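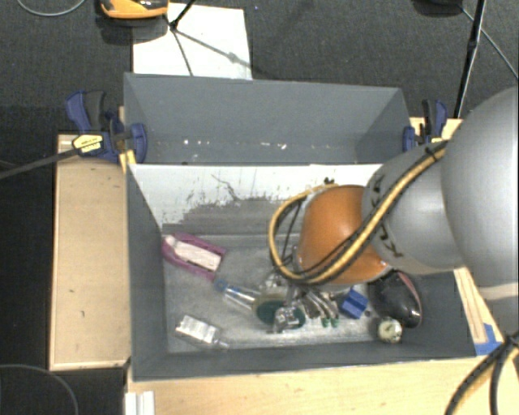
Dulce thinks we should stop weighing the litters at day 21 and weigh only at weaning, and she wrote so in the margin of my last page: two weighings in one week is too much handling, and the day 21 numbers are never used by anyone. I answer here so that it stays in the notebook.

I use them, but I admit I use them only for the sow side. For the piglets she is right. I looked again at the Farkmont litters from before summer and the day 21 weight told me nothing about the nursery that the weaning weight did not tell better. So from the next group we weigh at birth, within 24 hours, and at weaning. Isauro, please change the sheet on the clipboard, the old one has still the column.

December, evening

Group 4 of the creep feed comparison is weaned. We had 42 litters at the start. Three went out: one sow did not eat after farrowing and her piglets were moved to other sows, and two litters had wrong ear tags which I could not repair from the records. I prefer to lose two litters than to guess.

Piglets weaned: 498 with good tags and both weights. This is 33 fewer than I planned for in the spring. The difference is mostly the three lost litters, the rest is normal loss before weaning and I do not see more of it in one treatment than in the other.

Treatments as before. A is the Pruvost pellet from day 10. B is the same pellet for the first week and then the Derkska meal, mixed with warm water in the round pan, two times per day. Everything else is equal, or should be equal.

What was not equal: the heat lamps. In the rooms on the north side the lamps were 10 cm lower than on the south side, from day 3 until I noticed it at day 9. Both treatments are in both rooms, so I think it does not hurt the comparison, but it must be written in the report. Room goes in the model as block anyway.

Feed disappearance. I write disappearance and not intake, Dulce, you are correct. With the wet meal a big part goes on the slats. We tried to collect it with the trays under the pan for four litters and it was not a success, the trays filled with everything else. I will not report intake for B. I will report what was offered and what was taken back, and say clearly that waste is inside the number.

Dye. We gave the green dye in the creep on two days in the last week, and Isauro checked the piglets with swabs the next morning. From the 498, there were 142 with no color at all on both mornings. I call these the non-eaters, with the remark that a piglet can eat a very small amount and show nothing. I expected the non-eaters to be the small ones. In my first sorting they are not, there are many heavy piglets from the front teats among them, which maybe have enough milk and no interest. I have to check it within litter before I believe it.

Isauro's remark from the morning round: the B piglets come to the pan when they hear the bucket. He sees this from the second day of the wet meal. It is not a measurement, but I would like to have it in the discussion. Maybe we can give one empty bucket sound to the A litters in the next group, so they have also the visit of a person two times per day. Now the A pens are visited once, and this is a weakness of the design that I did not think about in the beginning.

Scale. The Skovton scale was drifting again, 60 grams after one hour. I put the check weight on it every tenth piglet and wrote the values in the back of the notebook. The correction is small for weaning weights. For birth weights it would be too much – before the next farrowing it must be serviced, or we borrow the one from the nursery.

Nursery. Pigs went to pens by treatment and by weight, three weight classes, males and females together. The first diet is the same for all. I want the feeders weighed on day 3 and day 7 at the same hour, 8:00 if possible, because last time one was at 8 and one after lunch and the first week was useless.

To do
New clipboard sheet without day 21 (Isauro)
Lamp height, measure all rooms and mark the chain with tape
Ask for service of the scale
Tag list of the two lost litters, keep it, do not throw away
Within litter ranking of the non-eaters, by weaning weight (me)
Dulce, can you look if the sow feed cards of the north rooms are complete? I miss two, I think for the sows in crates 11 and 14

Later, same evening. I found the card of crate 11, it was between the pages of the October group. The one of crate 14 is still missing.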